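Seit April schlafe ich wieder durch, und schuld daran ist ein Kirschkernkissen. Ja, lacht ruhig! Meine Nachbarin Ottilie Zwahlen hat es mir über den Gartenzaun gereicht, 600 Gramm schwer und nach Omas Küche duftend, und gemeint, ich solle es abends einfach mal unter den Nacken legen. Vorher war ich jede Nacht um 3 Uhr hellwach und habe im Kopf Einkaufszettel geschrieben (Milch, Zwiebeln, Steuererklärung …).

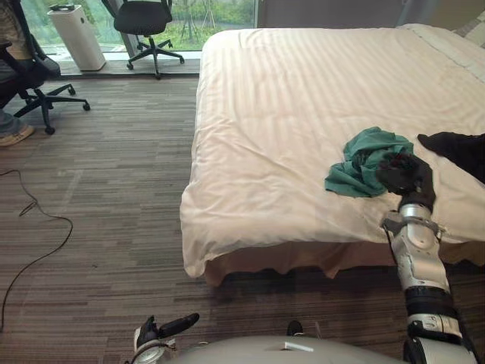
Weiße Bettdecke mit feinen Streifen, darauf ein grünes Tuch

Das Handy liegt jetzt ab zehn in der Küche, das war der schwerste Teil. Die ersten zwei Abende bin ich dreimal rübergelaufen, um »nur kurz« das Wetter nachzuschauen. Inzwischen lese ich etwa 30 Minuten, am liebsten alte Krimis, bei denen ich den Mörder längst kenne, und dazu gibt es Melissentee aus der Riesentüte von Mayrhofer.

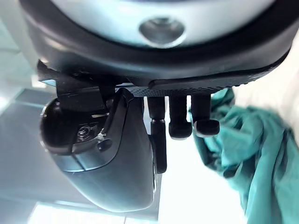

Mit dem Tee muss man übrigens aufpassen, eine große Kanne kurz vor dem Schlafengehen war keine gute Idee! Rocío schwört ja auf warme Milch mit Muskat, aber da bin ich raus, ich mag die Haut obendrauf nicht. Was trinkt ihr denn so am Abend? Schreibt es mir gern in die Kommentare, die Teetüte ist bald leer.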